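Moltden Museum of the Home
Learning Pages for Young Visitors
Kitchen Room, Page 4

How Does an Electric Cooking Pot Work?

People have cooked food in pots for thousands of years. For most of that time, a pot had to be placed over a fire or on a stove. An electric cooking pot is different. It has its own heater, and it can be used on a table or a counter near an electrical outlet.

This page explains the parts of an electric cooking pot, how the heat reaches the food, and how to be safe when a pot is in use. Words in the Word List are explained at the bottom of the page.

Two Main Parts

Many electric cooking pots are made of 2 main parts. The upper part is the pot itself, which holds the soup, noodles or vegetables. The lower part is called the base. The pot sits in the base in the same way that an egg sits in an egg cup.

In many models the heater is inside the base. When electricity flows through the heater, the heater becomes hot. The heat moves into the bottom of the pot, and then from the pot into the food or water inside. Scientists call this kind of movement conduction. Conduction happens when heat passes between things that are touching.

Once the water at the bottom is warm, it begins to rise. Cooler water sinks and takes its place. This circling movement is called convection. It helps to warm the whole pot of soup, including the part at the top.

When Does Water Boil?

At sea level, water boils at 212 degrees Fahrenheit. On a high mountain it boils at a lower temperature, and some foods need more time to cook there. The town of Grurnemside is built on low, flat land beside a river, so cooks in the town see their water boil very close to 212 degrees.

Why Are Different Materials Used?

The people who design kitchen tools must think carefully about materials. Stainless steel is a common choice for the part that holds food. It is strong, it does not rust easily, and it can be washed many times. Heat can travel through it to the food.

Plastic is often chosen for handles. Heat moves through plastic slowly. A material that slows down heat is called an insulator. A wooden spoon is another insulator. If a wooden spoon and a metal spoon are left in the same bowl of hot soup, the handle of the metal spoon will warm up sooner.

Even so, a plastic handle may become hot. Steam can warm it, and so can the metal beside it. Adults often use oven mitts for this reason.

Look Closely

Young visitors are invited to study the photograph and find the place where the steel part meets the base. Which parts would you expect to carry heat well?
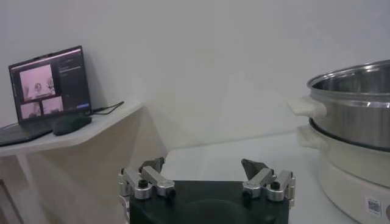

An electric cooking pot with a stainless steel upper part, a white base and white handles.

Safety in the Kitchen

Always ask an adult before using any electric cooking pot.
Stand back from steam. It can burn skin.
Keep the cord away from the edge of the table.
Never put an electric base into water. An adult should unplug it, let it cool and follow the cleaning directions that came with it.
Tell an adult at once if a cord looks cracked or worn.

Something to Try at Home

Ask an adult to help you fill a mug with warm water from the faucet. Place a metal spoon and a wooden spoon in the mug. Wait two minutes, then touch the top of each handle. Draw both spoons in your notebook and write down which one feels warmer.

Word List

Base: the lower part of an object, on which the rest stands.
Conduction: the movement of heat between things that are touching.
Convection: the movement of heat by a flowing liquid or gas.
Insulator: a material that slows down the movement of heat.

Text by Genji Hattori. Reviewed for classroom use by Riku Okabe. Teachers may copy this page for their students. The next page in the Kitchen Room series is "Why Does Bread Rise?"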